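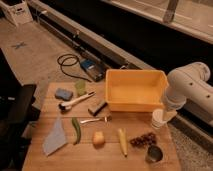

The quotation from Yordanov ran to 13 pages, and the price was on page 12. I have been buying equipment for long enough to know what that means. When a thing is cheap they put the number on the front.

I was at Trelamthorpe to say yes or no. Officially I was there to "review the capital request," but the request had already been reviewed by everyone who wanted it, and what they needed now was the signature of someone who didn't. I had driven up in the rain with the folder on the passenger seat and a cheese sandwich on top of the folder.

The plan was simple on paper. Trelamthorpe packs meal kits and picnic sets, odd lots mostly, a bit of produce and a bit of hardware in every tub. People stand at benches and do it. The plan said that in February we would buy 20 arms, put one at each bench, and send the people somewhere called "other duties."

"What are the other duties?" I asked.

"That's a staffing question," said the man from Yordanov. He had very clean shoes.

"I'm asking a staffing question."

He looked at the plant manager. The plant manager looked at the arm.

It was a good-looking arm, I'll give them that. White, smooth, a few small dark holes along its side. They had set it up beside a plank table with a yellow bin, and on the planks they had put out the kind of things we pack, or the kind of things a salesman thinks we pack. Grapes. A potato, or something that wanted to be one. A long green pepper, something like a fork, a sponge. I asked who had chosen them and was told they were representative.

"Representative of what?"

"Of variety," he said.

I wrote down "variety" and underlined it. My first boss taught me to write down whatever they say that you can't put a price on, and then at the end of the day see how much of the list you're paying for.

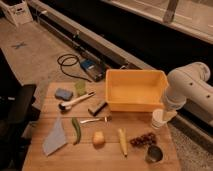
"How many picks an hour?" I said.

"Under ideal conditions, 526."

"And these conditions?"

"These are demonstration conditions."

I wrote that down too. One of our packers had come over on her break and was leaning in the doorway with a mug of tea. She does 200 tubs before lunch with a bad shoulder and the radio on. She watched the gripper for a while.

"What does it do with a split grape?" she said.

He told her the system could be trained for split grapes. That was the Torkel package. Torkel was on page nine, and it was priced per year, per arm, with a footnote. I turned to the footnote. It said that Torkel required Stomatora, and Stomatora had no page at all.

"What's Stomatora?"

"It's the layer underneath," he said.

"Underneath what?"

"Underneath Torkel."

"Is it in the price?"

He said most customers already had something like it. I said we had a filing cabinet and a man who came on alternate weeks to fix the printer. The packer laughed into her tea and went back to her bench.

I would like to say I was hard on him. I've been softer than I should have been with people like that, years ago, over a shrink-wrap line that is still sitting under a tarp in the back of our other building. We bought that one on a demonstration as well. It wrapped beautifully. It wrapped the same six boxes over and over, all afternoon, and I stood there nodding, and then we got it home and gave it our boxes.

So I asked if I could bring my own things. He said of course, at the next stage. I asked when the next stage was and he said after the deposit.

The plant manager walked me out. He'd been quiet all day, and at the door he told me the truth, or his part of it. He couldn't fill the evening shift. He'd advertised since winter. He didn't care much about 526 of anything, he just wanted the lights on after six and tubs going out.

"Then ask for one," I said. "Rent it. Put it on evenings and let it pack what we pack."

"They don't rent one."

"Have you asked?"

He hadn't. The request form had a box for "purchase" and a box for "replace," and he had checked the first box he came to.

I sat in the car and ate the sandwich. Then I took out the form, crossed through the 20, wrote a 1 above it and the word "rent" beside that, and initialed both. In the space for comments I put: what is Stomatora, and how much. The rain had let up some. Through the loading door I could see the packer back at her bench, reaching for the next tub, and I went in again to ask her for a bag of split grapes.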